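The Naduler Tub – Molded Storage Locker for Porch, Garage or Mudroom

Sold and shipped from our shop in Sedbridge 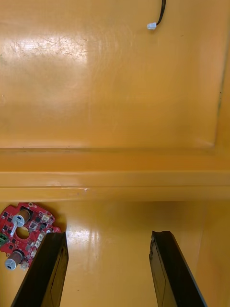
I've been selling lockers and storage benches for a good while now and I still get a little giddy when a Naduler delivery comes in. It's a big, plain, one-piece molded locker with a lid that lifts all the way up, and I own two of them myself. One lives on the back porch full of garden stuff and the other is in the garage with the camping gear (and, if I'm being truthful, a bag of clothes I've been meaning to donate for ages).

What I love most is that there are no panels to slot together. If you've ever spent an afternoon kneeling on a driveway with a bag of clips and a sheet of tiny diagrams, you'll know why I care about this! The body comes as a single molding and the lid is already hung. You cut the straps off, drag it where you want it, and fill it up.

Sizes and prices

The regular Tub is $129 and the Tub Long is $141. The Long is the same height and depth, just stretched sideways, and for the small difference in price I'd go for it every time if you have the wall space. Skis won't fit in either one, sorry. Folding chairs, a leaf rake with the handle unscrewed, and a full set of patio cushions go in the Long with room left over.

Colors are mustard, slate, brick and a soft green that Fotenau calls Meadow. Mustard outsells the rest by a mile. The color goes right through the material, so when you scuff it (you will scuff it) you don't get a different shade peeking out underneath. My porch one looks like it's been used, and I'm fine with that.

What's in the box

The locker with lid fitted, a hasp for your own padlock, four rubber feet, and a drain plug. The padlock isn't included. I do keep a few on the counter if you're picking up in person, just ask.

Setting it up

Put the feet on first, while the thing is still light. They push in from below and they're stiff, so lean on them. After that, find a level spot. I had mine on a slope the first summer and the lid never sat quite right, which I blamed on the locker for weeks before my neighbor came over with a level and put me straight.

If it's going outside, leave a hand's width between the back and the wall so the lid can open past upright. Indoors you can push it closer, but then the lid will rest against the wall and it may leave a mark on your paint.

Cleaning

Dish soap and a soft cloth. Please don't use a scouring pad, it dulls the shine and you can't get it back. For tree sap I use a dab of cooking oil, leave it a few minutes, then soap again. Pull the drain plug and hose it out in April or whenever your spring cleaning happens – it takes no time at all and it gets rid of that shut-up smell.

What customers tell me

"We keep the dog's towels, leads and boots in it by the back door and the kids sit on it to take their shoes off. Seven months in and the lid still closes flat." – Kenna Haldane

"I was worried about the color and now I wish I had ordered another. The hasp is a bit sharp on one corner, I filed it down." – Jarmila Vondráček

Jarmila is right about the hasp, by the way. I passed it on to Fotenau and they've sent me a smoother one, so if you bought from me earlier and want a replacement, email me and I'll pop one in the mail for free.

Can I sit on it?

Yes, one grown-up at a time on the regular, two on the Long. Don't stand on the lid to reach things. It flexes in the middle and it isn't made for that.

Delivery and returns

These ship in one very large carton, so it comes by freight and the driver will call ahead. Somebody needs to be home. Most orders leave here within 7 working days – a bit slower for brick, which I don't always have on hand. Returns are fine as long as the feet haven't been fitted, because they really don't come out again. Pickup from the shop is free, but measure your trunk first!

Price and stock last checked Jan 11, 2025.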